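Unit 4: Wood and Moisture
Handout for Introduction to Solid Wood Furniture
Holroyd Craft School, evening program
Revised Aug 31, 2019

Read this before the second bench session. The terms in it will be used without further explanation from then on.

1. Where the water is

Water sits in wood in two ways. Free water fills the hollow cells, like water in a straw. Bound water is held inside the cell walls themselves. When a log is sawn, the free water leaves first. The wood gets a lot lighter but hardly changes size. The point at which the cells are empty and the walls are still full is called the fiber saturation point. For most species it is close to 30 percent moisture content.

Below that point the walls begin to give up water, and the wood starts to shrink. All the movement a furniture maker has to deal with takes place in this lower range.

2. Moisture content

Moisture content is the weight of the water divided by the weight of the oven-dry wood, written as a percent. Very green lumber can be over 100 percent, which confuses people the first time they see it. It only means that the water weighs more than the wood.

Worked case: a sample weighs 800 grams when cut. After drying in the oven until the weight stops changing, it weighs 700 grams. The water weighed 100 grams. 100 divided by 700 is 0.143, so the moisture content was a little over 14 percent.

Lumber at 14 percent is fine for a garden bench. For a table in a heated house it is too wet. We want 6 to 8 percent for indoor work. The Skonden store room is kept dry enough for this in winter. In August it is not, and boards should be checked with the meter before you cut joints.

3. Direction of movement

Wood doesn't shrink the same amount in every direction.

Along the grain: almost nothing. Ignore it for furniture.
Radial (from the center of the tree toward the bark): moderate.
Tangential (following the growth rings): the most, often close to twice the radial figure.

A flat-sawn board moves mostly tangentially across its width. A quarter-sawn board moves radially across its width and stays flatter. This is why quarter-sawn stock costs more and why drawer sides are often made from it.

The difference between radial and tangential movement also explains cupping. As a flat-sawn board dries, the rings try to straighten out, and the edges lift on the bark side.

4. Species

Sugar maple moves more than most beginners expect. From green to oven dry it shrinks nearly 10 percent tangentially and nearly 5 percent radially. Cherry moves less. Mahogany and teak move less again. White oak is close to maple.

Figured maple moves in the same general way, but the grain rises and dips along the board, so it tears easily under the plane and may not stay as flat. Take light cuts and keep the iron sharp.

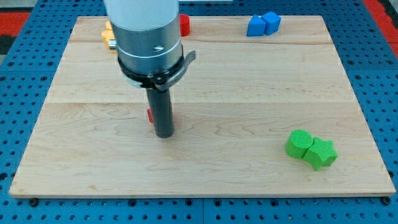

5. Glued panels

A wide panel made from several narrower boards moves across its full width just as a single wide board would. The glue lines don't reduce it. What they do is spread the cupping into smaller curves, or cancel some of it if the rings are alternated. Both ways of laying out the rings work. Choose the better-looking faces first.

Rules for the Wivholm table project:

Let the boards sit in the bench room for two weeks before the final planing.
Joint the edges and glue up on the same day.
Store the panel on stickers, never flat on the bench, so air reaches both faces.
Finish both faces with the same number of coats.
Fasten the top with buttons or slotted screws. Do not glue it to the frame.

6. Finish and movement

No finish stops wood from moving. Oil slows it very little. Shellac and varnish slow it a good deal, so the panel reacts to the season and not to one damp afternoon. If only the top face is sealed, the bare face takes up water faster and the panel cups.

Reading for next time

Sanum course reader, page 173 to the end of the chapter. Skip the kiln schedules. Bring a pencil, a combination square and one offcut from your own boards, at least a hand's width across. We will weigh the offcuts at the start of the session and put them in the oven.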